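Home Workshop notes Storage Repairs Archive Contact

Relining a grey bin, part one: what to take off and what to leave

23 December 2023, by Davina Urquhart

Several people wrote in after the April post on bin labels to ask what I do with bins whose inner faces have gone. Until this year I put them at the bottom of the stack and forgot them. The shed at Gerthorpe has no bottom of the stack left, so I have been working out a procedure.

First, the stock. The small parts store is built on open rectangular bins, all grey, bought in three lots over a long period and never recorded properly. I went through the whole lot with a clipboard and got to 226. Of those, 8 had an inner face bad enough to shed material onto whatever was inside. The rest are scratched, which I don't treat as a fault. Scratches on a bin floor only tell you that things have been put in it and taken out again.

Shedding is a different matter. A pale flake the size of a lentil does no harm among coach bolts. Among bearings, or anything that has been greased, it is a nuisance, and it gets carried from one bin to the next on fingers. Ishbel Skinner found flakes in a tub of Sernari grease two shelves away from the nearest bad bin, and the tub had a lid. I have no explanation for the lid.

I sort the bins by three checks, all done at the bench with a lamp held low.

Check one is the floor. I look for holes first and then for anything that stands proud. A small round hole gets measured and written down. It rules the bin out for washers and grub screws but not for anything larger, and I don't plug it unless the bin is going to hold something fine. Cloudy patches I leave alone. I used to polish them and it was time wasted, as they came back within a month of ordinary use.

Check two is the side walls. A long rub mark at one height usually means the bin has been nested badly or loaded with something too wide. If I can't feel it with a fingernail it is ignored. If I can, the bin is marked with a paint pen on the outside and kept for soft goods – rags, gloves, rope ends.

Check three is the far wall, by which I mean the one furthest from you when the bin sits in its normal position on the shelf. On our bins this is nearly always the worst of the four. My guess is that people reach in and drag towards the back, and the knuckle end of whatever they are holding does the damage. Ishbel thinks it is down to the bins being pushed against the uprights. We have not settled it.
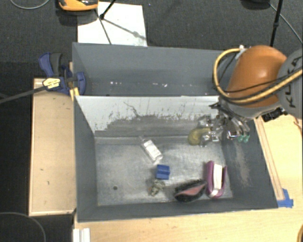

Far wall flaking to a ragged edge, with a dark crooked line running down the pale layer left of the middle. Small round hole in the floor, lower left.

The pattern on a wall like this decides the method. There is a pale layer across the upper part and darker grey below it, and the boundary between the two is chipped and ragged. It is the boundary that has to be dealt with. A pale layer that is still well stuck can stay where it is and be painted over. A pale layer with a ragged lower edge will carry on letting go from that edge, whatever you put on top.

A dark line running down through the layer needs a decision of its own. It may be a crack in the layer only, or it may go into the wall. I test by scraping a short length back to the darker material at the lower end. If the line stops with the layer, carry on as normal. If it continues into the wall, the bin is not worth relining and I cut it down for drawer dividers.

The method, as far as I have got with it:

Empty the bin and brush it out dry. Do not wash it first. Water gets behind the loose edge and you will not see how much is loose until it has dried, which in an unheated shed in winter can take days.

Tape the floor. Two strips of wide masking tape, overlapped, with the edges turned up at the corners. This catches the flakes and lifts out in one piece. Cover any hole from the underside as well.

Scrape upwards from the ragged edge with a plastic blade. I tried a steel one on the first bin and cut grooves into the darker material, which then had to be filled. Stop when the blade starts to skate. There is no merit in taking off sound material, and it is slow work.

Feather the new edge with a medium abrasive pad, by hand. The step between the two layers should be smooth enough that a cotton rag will pass over it without catching. I use the rag as the test at every stage. It is more reliable than my thumb, particularly in the cold.

Wipe down with a damp cloth, leave overnight, wipe again.

Coat or line. This is where I have not finished. I have a tin of Sterano wall coating left over from the tank job and have put it on 2 of the bins, one coat on the first and two on the second. The single coat looks thin at the feathered edge. The double coat looks better but has a slight drag to it, and I would not want to slide small castings over it until it has been in use for a while. Drummond sell a stick-down liner sheet that can be cut to the wall with a knife. I have a sample and have not yet tried it in a corner, where I expect it to lift.

Time per bin, leaving out drying, was a little under an hour for the first and rather less by the fourth. Most of that went on feathering. If the price of a new bin were the only consideration I would not bother, but ours are an awkward size. The replacements I have looked at are all slightly longer, which means they overhang the shelf lip and catch sleeves.

A few smaller points which came up along the way.

Keep the bin you are working on next to a good one. I had been judging wear from memory, and memory had become generous. With the two side by side you can see at once how much of the wall has changed colour.

Set the bin down with its whole base supported when scraping. Half on the bench and half off, it rocks, and the blade jumps at the worst moment. I have a nick in the bench edge from this.

Number the bins before you start and put the number on the outside. Mine go by shelf and position, and the parts list runs to 3,572 lines, so a bin that returns to the wrong place stays lost for a long time. One of the two coated bins was put back on the wrong shelf by me and took an afternoon to find.

Save the tape with the flakes on it until the job is finished. If you need to know later what came off which wall, the tape will tell you, provided you wrote the bin number on it.

Wear a mask and eye protection for the scraping and the feathering. I don't know what the pale layer is on the oldest lot, and the supplier has stopped trading, so I can't ask. If you are unsure of yours, get it tested before you put an abrasive on it.

Part two will cover the liner sheet and a comparison with the two coats, once the coated bins have had a proper spell on the shelf. If anyone has used the Drummond sheet on an inside corner, I would be glad to know whether you cut it or folded it, and what radius the corner was.

Recent posts
Labels that survive a damp shed
Shelf lips: folded or bolted
Ishbel's method for sorting mixed washers
Drawer dividers from scrap bins
The tank job, final measurements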